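Mayo, 9:40. Cuaderno de taller, banco de Ullau

Hoy continúo con los bolígrafos. Kimie Ebihara me dejó la lista de ayer y he leído sus notas antes de empezar. Ella propone que cada bolígrafo se arme entero antes de tomar el siguiente, y estoy de acuerdo: cuando dejamos las piezas para después, las mezclamos.

## Montaje

Trabajo con guantes negros de tela. Son cómodos, pero con ellos noto poco la rosca y es fácil cerrar torcido. Mi manera es esta:

- Sostener el cuerpo con la mano izquierda, horizontal, a poca altura sobre la mesa.
- Acercar la otra pieza con la derecha y alinear bien antes de girar.
- Girar primero un poco hacia atrás, hasta sentir que la rosca entra.
- Si hay resistencia, parar y comenzar otra vez. No forzar.
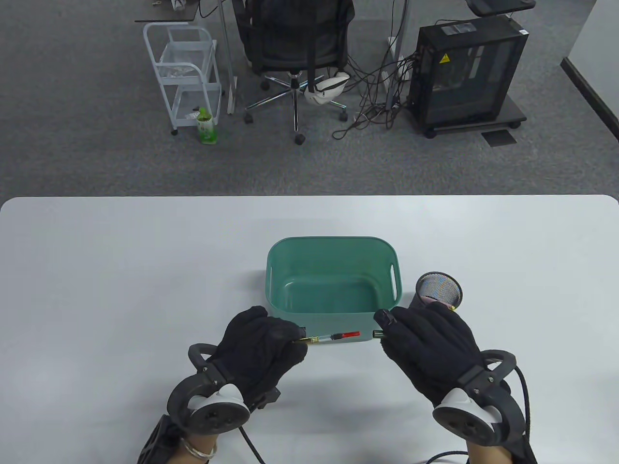
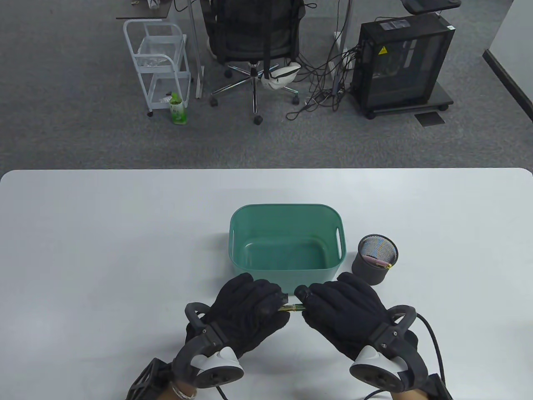

## Sitio de las cosas

La cesta verde azulada queda delante de mí y el vaso negro de malla, a su derecha. Emiliano Bautista prefiere el vaso a la izquierda, pero yo cruzo menos las manos de este modo. Lo hablaremos; no es urgente.

El bolígrafo de cuerpo transparente con la parte roja me cuesta más que el verde. Con el transparente debo mirar muy de cerca para ver si las dos piezas están en línea. El verde tiene bandas doradas y me sirven de referencia para los dedos.

## Pendiente

- Preguntar a Onni Koskela si en Gustelbridge guardan minas de repuesto. Faltan 2 en nuestra caja.
- Anotar en la hoja 223 el cambio del orden de montaje. La 349 todavía tiene el orden antiguo, hay que tacharla.
- Probar unos guantes más finos, si Shota Noguchi encuentra de mi talla.
- Escribir a Kimie qué hacemos con los capuchones que no corresponden a ningún cuerpo. Por el momento los pongo en un sobre con mi nombre.

11:15. Pausa. Después sigo con los rotuladores, que no llevan rosca y necesitan otra página.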